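4.2 What ends up in the bin, and why it matters for sorting

I should say up front that I came to this part of the study as someone who has tidied up after children for years, and I probably brought some opinions along with me. Tamara Iordache and I had been looking at how small toys get sorted and put back at the end of play, and we kept running into the same problem: the container does a lot more of the deciding than the toy does. Give people a deep basket and everything goes in together. Give them a row of small tubs and they start inventing categories – farm animals here, zoo animals there, and then a long argument over where the goat belongs (we really did have this argument, twice).

So for the second half of the Plillevent study we went with plain, wide, open bins and no labels at all. We wanted to see what groupings came up when the container gave no hints. Toy animals turned out to be the best material for this. They are small, they have obvious heads and legs, and they almost never stand up once they've been dropped. Pale ones were a special headache for our coders, who had to tell a sheep from a lamb from a polar bear, and I have a lot of sympathy for them. Figure 2 shows one of the pale animals in a gray bin with angled walls.
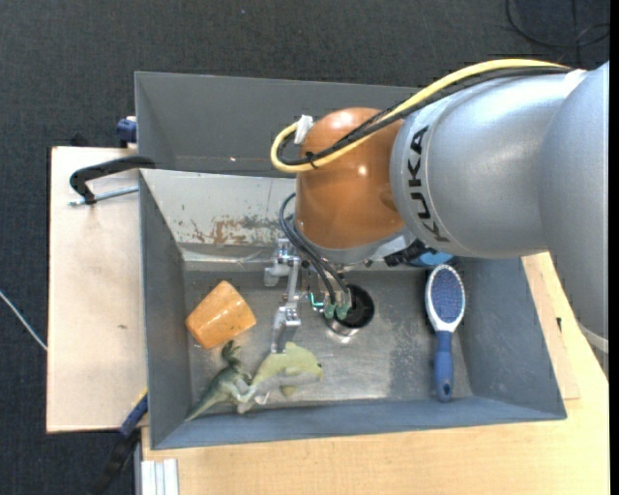 Figure 2. Pale toy animal in the gray bin. Note the scuffs and scratches on the bin floor.

4.3 Coding the animals

We logged 2,550 placements over the whole study, each one being a single toy put into a single bin. Tamara and I coded the first batch together at her kitchen table in March, and then split the rest. We started with 9 animal categories and cut them down to 7 after the first pass – "pets" and "farm" overlapped so badly that keeping them apart was just making work for ourselves, and the birds were too few to stand alone, so they went in with the wild animals.

Color was coded separately from kind, and I'm so glad we did it that way! A good number of the groupings that looked like mistakes at first (a pig next to a flamingo, say) made perfect sense once we read them as color groups. Bismont and Enache, the two playrooms that took part, differed quite a bit on this. At Bismont people mostly sorted by kind. At Enache they leaned on color and size, and they were a lot more relaxed about leaving a leftover pile at the end.

We had planned to use the Brudico checklist for the leftovers, but it assumes every object has a proper home, and ours often didn't. In the end we just wrote down what was in the pile and which toy had been added last.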